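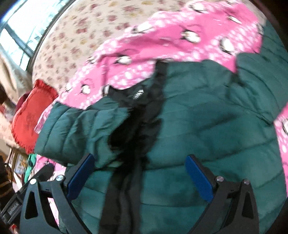
Dark green, quilted, padded.

# "The manual was the fun part": Noemi Bortolotti on making a game for a console you can't buy

Noemi Bortolotti would like it known that the Mateos was a good machine. She says this in the first minute of our call, before I've asked anything, in the tone of a person defending an uncle.

The Mateos was a home console that sold badly in a handful of countries, got one decent racing game, and disappeared into attics. Bortolotti has spent four years writing a new game for it. The game is called Rundley, it comes on a real cartridge, and it went out to its first buyers in March. There are 422 of them.

"That's more than the number of working consoles I know about," she says. "I try not to do the math on that. Some of these people have bought a very nice box."

Rundley is a platformer about a night mail carrier delivering to an apartment building that rearranges its floors every time you use the stairs. It fits in less memory than the photo on your lock screen. There's no save function. The Mateos couldn't do saves without a battery in the cartridge, and Bortolotti wouldn't put in a battery.

"Batteries leak," she says. "Also they cost money. Mostly the second thing."

She got passwords instead, and they're long. I tell her that I wrote one down wrong and lost an evening. She asks which letter it was. I tell her it was a zero that I'd taken for an O, and there's a pause while she types something.

"Okay, you're the fifth," she says.

## A studio of two, on a good day

Bortolotti publishes through Stevura, a label she runs with Saturnino Requena, who wrote the music and handles the shipping. I ask how they divide the rest.

"I make the decisions, and then Saturnino tells me what they cost," she says.

Requena joins the call for ten minutes in the middle, eating toast. The console has three sound channels, one of which does only noise, so the soundtrack is two melodies and a sort of hiss. He's fond of the hiss. He wrote the stairwell theme in an afternoon and the title theme in eleven months.

"The title theme is worse," he says. "Everybody tells me so. I get emails about the stairs."

Neither of them owned a Mateos as a kid. Bortolotti found hers at a yard sale with a pile of adapters, only one of which fit it. She turned it on, played the racing game for a weekend, then went looking for the technical documents and found a scan of a photocopy with pages 50 through 58 missing. Those were the pages about sprites.

"So I learned sprites by being wrong," she says. "You put a number somewhere and the screen goes purple. Fine. Now you know what that number does. It makes things purple." 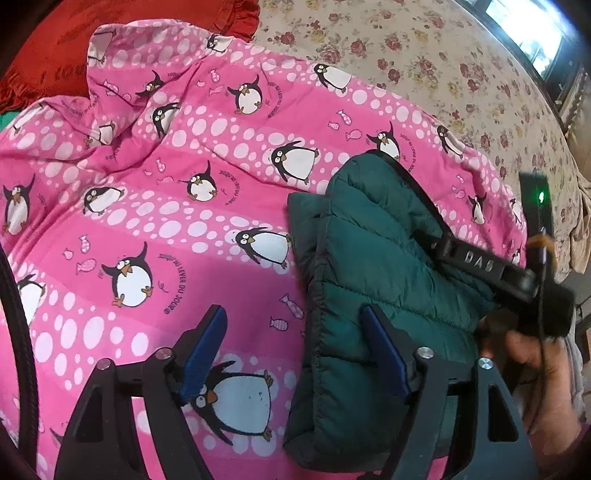

## The flicker problem

The missing pages would have told her that the Mateos can't draw more than six moving objects on one line of the screen. Put a seventh there and it drops one, usually the player. For most of a year Rundley had a lobby full of neighbors and an invisible mail carrier.

The fix came from Charito Evangelista, a programmer who posts disassembled Mateos code on a forum called Ristik. She suggested taking turns: draw six objects, then a different six, and let the old TV blur it all together. It works nicely on a tube set. On a modern flat screen the neighbors shimmer like a bad alibi.

Reviewers have mentioned this. Valentin Tessier, in an otherwise kind write-up, called the lobby "the only haunted part of the game." Bortolotti has the line taped to her monitor.

"He isn't wrong. But people keep asking me for a patch," she says. "It's a cartridge. What do they want me to do, come over?"

She will, as it happens, replace any cartridge that doesn't boot. Three have come back. Two were dirty. The third was a different game.

## Sixty pages, with a map

What she really wants to discuss is the manual. Marites Manalastas illustrated it, by hand, in two colors, and it has a foldout map of the building that is useless by design, given what the building does. It took 163 drawings. It also cost more to print than the circuit boards did, a fact Requena brings up twice before he leaves the call.

"I'd have shipped the manual by itself," Bortolotti says. "Saturnino felt there should be a game."

A second run is planned, with a slightly clearer zero. There is also a downloadable version for emulators, priced lower, and it has found some 2,135 players so far. She's pleased about that in a guarded sort of way. A few of them have written in to ask where the map is.

As for what comes next, she's been reading about another failed console, one with a built-in printer. I ask if it was a good machine.

"No," she says. "It was terrible. I've bought two."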